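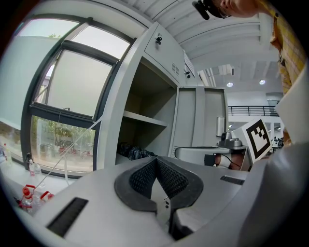
Gripper at the bench, wash bottles on the counter by the window

Rules for using hand-held grippers near lab bottles?

Posted by Nghĩa Cao

We record locker tasks with hand-held grippers in a shared lab. The counter next to the lockers has wash bottles on it. Our site rules at Wonholm cover fixed arms but say nothing about hand-held tools. Is there a minimum distance, or do we write our own?

Boris Kelmendi

Write your own. I don't know of a fixed distance for hand-held units. Ours is one page:
– Move bottles out of arm's reach before a session.
– One person per gripper, and agree who goes first at the locker.
– Open doors go back to closed between takes.
– Check the finger pads every 35 sessions and log it.

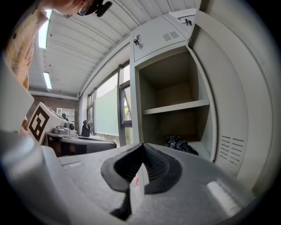

Locker with the lower compartment open, marker cube on the table

The door rule matters most. With a headset on you look at the fingers, and a swung door is at elbow height.

Halilović

Ask your safety officer. Ours wanted a risk assessment for the room – the tool was a small part of it.

Kadiris

Same as Boris, but we check pads every 17. Also keep cables off the counter.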